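Week 4: Reading outbreak figures
Public Health Reporting, handout for the second seminar
Tutor: Ngân Lã

Please read before the session and bring your copy of the Cinivport bulletin with you.

1. What a case count is

A daily case count is the number of people whose positive result reached the health department before the bulletin closed. In the Cinivport exercise the bulletin closes at 4 pm. A swab taken on the same morning will usually be counted a day or two later, and sometimes longer if it went to the Turnden laboratory.

The total to date in the March bulletin is 608. Of those people, 486 are listed as recovered and 10 as having died. Take both away from the total and you have the active cases, 112. Check that every bulletin you use adds up in this way. Several in the pack do not, and you will be asked which ones.

2. Tests and people

Some departments report tests, some report people tested. A patient in hospital may be swabbed four or five times. If the bulletin says 200 tests were done, you cannot write that 200 people were tested unless the department confirms it. Kha Trịnh's notes from last term give the wording to use when you can't get an answer before deadline. 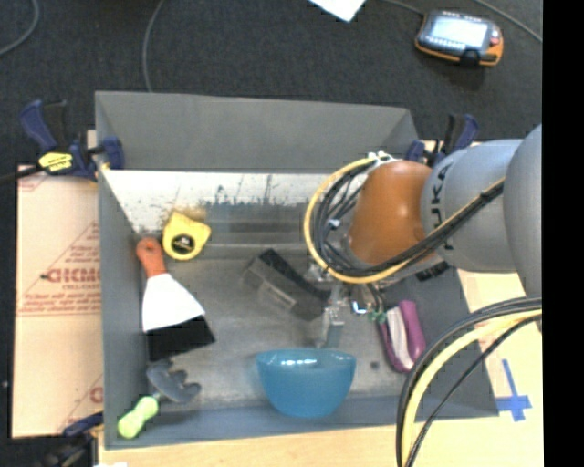 Why can the number of active cases fall on a day when new cases are reported?

More people were moved to the recovered or died columns that day than were added as new cases.

3. Recovered

Definitions differ. Cinivport counts a patient as recovered after two negative tests. Plastden counts anyone still alive 28 days after a positive result, tested again or not. The two columns have the same heading and should not be put side by side in a table without a note.

4. Attribution

Give the source and the closing time in the first two paragraphs. When a minister quotes a figure in a speech, compare it with the bulletin and report any difference. Do not correct it silently.

Reading: Lazaridis, chapter 3; Sfakianakis and Pappas, the section on late reporting (skip the appendix).

For next week: write 150 words on the Koutsoukos bulletin, with the active cases worked out. Hand in on paper.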